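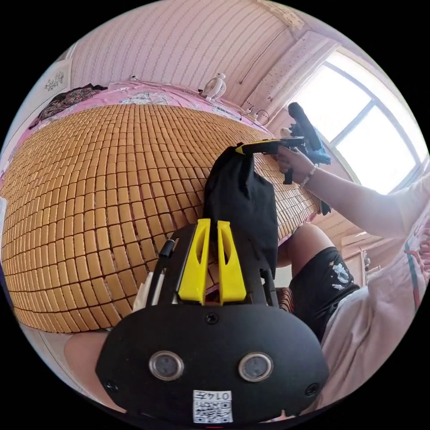 Home-built hand-held grippers put to work on household fabric

Stedcombe, a shared workshop for people who build machines in their spare time, has released the plans for Canitetti, a pair of hand-held grippers that can be put together at a kitchen table.

Each gripper has a black body, two yellow fingers and a camera. The user holds one in each hand and does an ordinary job with it, such as picking up a bag by its top edge. The recordings are meant for teaching a robot arm to do the same job later.

The plans cover 32 parts, most of which can be made on a small 3D printer. Members put the first pair together over some 90 hours of evening work, and much of that went on the fingers. The slot in each one was redrawn several times before the group settled on a shape.

"We wanted something you could use in your own bedroom, with your own things," said Nelly Flores, who leads the project. "Soft items are hard for a robot. A bag changes shape every time you pick it up, so you need to record it a lot."

Canitetti users have recorded 3888 short tasks so far, nearly all of them at home. Black fabric was among the first materials tried, along with towels and folded clothes.

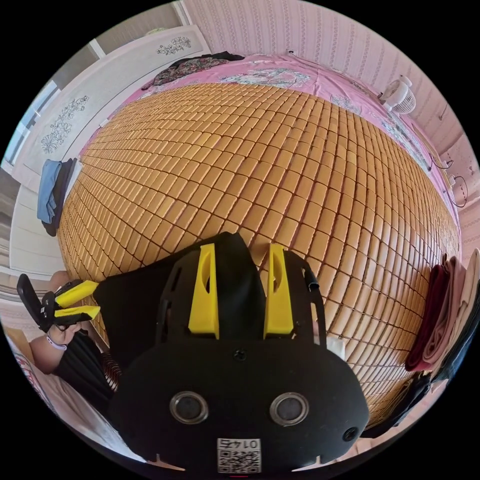
Plans and next steps

The drawings, parts list and building notes are free to download from the Stedcombe website. Kedadley, which supplies the workshop with screws and cable, will sell a bag of fixings for those who do not want to buy them singly.

A second version is due in May. It will have a lighter trigger and a finger mount, named Wieczorek, that lets worn pads be changed without taking the body apart.

Builders who would like to test the new mount can write to Nelly Flores at the workshop.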